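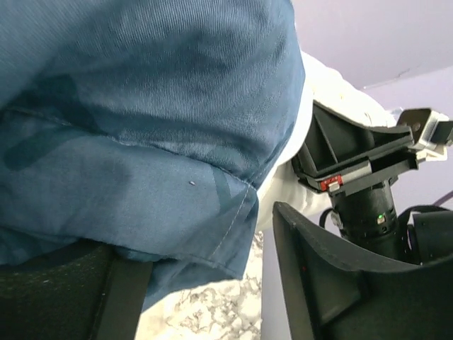 Sebastián Espinoza changes his pillowcases on Sundays and can't see why he should pay anyone to tell him how. He said so in a comment under the first announcement of the Momgate bedding plan, and added that his mother taught him the job in one afternoon, free of charge.

He has a point. Momgate, a subscription launched in May by the home goods firm Brevberg, sells customers a fresh pillow cover every month along with a printed card of instructions for getting it on and smoothing it out. The price is $13 a month. The company says the cards will cut the time people spend on bed making by 50 percent, a figure it has repeated in two press releases without saying who held the stopwatch.

Asked for the numbers behind the claim, Brevberg sent a one-page summary of a trial in Salinas. It covered nine households. The summary doesn't say how long any of them took to make a bed before the trial, or whether they were still using the cards when it ended.

The product itself is ordinary enough. The children's line comes in blue cotton with big capital letters scattered over it, the adult line in plain colors, and both are meant for a standard white pillow of the kind most people already own. The covers are decently sewn, and the hems on our sample were straight. None of that is worth arguing about. What customers are really paying for is the method.

2 min read

The method goes like this. Lay the pillow down at a slant, bunch the cover up as you would a sock, work it over one end, then hold the far edge of the pillow while you pull the cloth along.

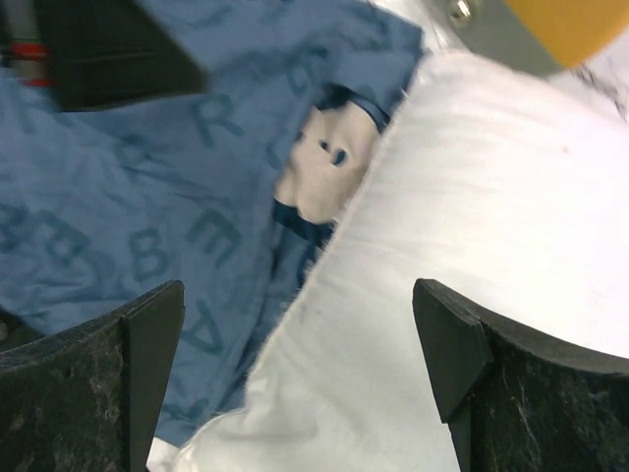
Anyone who has made a bed will recognize most of those steps, and the card's only new idea is the slant, said to stop the filling from sliding down into one corner. Maybe it does. We tried it on an old foam pillow and a newer stuffed one and noticed no difference with either, although the foam one has been a poor shape for years and may not be a fair test.

The card also tells people to find the care label first and keep it at the top. That's sensible advice if you want to read the washing instructions later. It is also advice that takes one sentence to give and doesn't seem to call for a monthly fee.

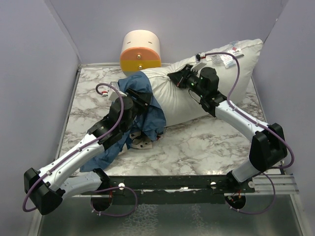
What it costs to quit

Brevberg says it has signed up 500 subscribers so far and plans a version for fitted sheets under the Praltden name. It would not say how many people have canceled. Leaving the plan takes a phone call, and the covers already sent are yours to keep.

A spokesperson said full results from Salinas would be shared "when they are ready" and gave no month.

Last updated 15 Aug 2020

Contact the newsroom | Copyright, all rights reserved | Back to top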